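1 min read

Rope length for Fomthorpe Pot?

Planning a trip down Fomthorpe Pot in June with four of us from Arkside. The old survey gives the first pitch but nothing for the second. Is a 200 ft rope enough for both? Also, is the lower crawl passable after rain?

Tkachenko
No. Take 2 ropes, one for each pitch. The second has a rub point near the top — use a protector or rig a deviation. The entrance is at 1,444 ft, so allow time for the walk up. Stay out of the crawl if the stream is running.
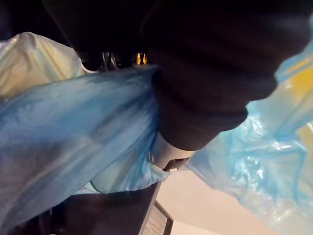 Zekwood
Agree on two ropes. The crawl was fine for us, a bit tight after the bend.

arkside_caver
never done it but following

Contact | © Fomthorpe Caving Help | Back to top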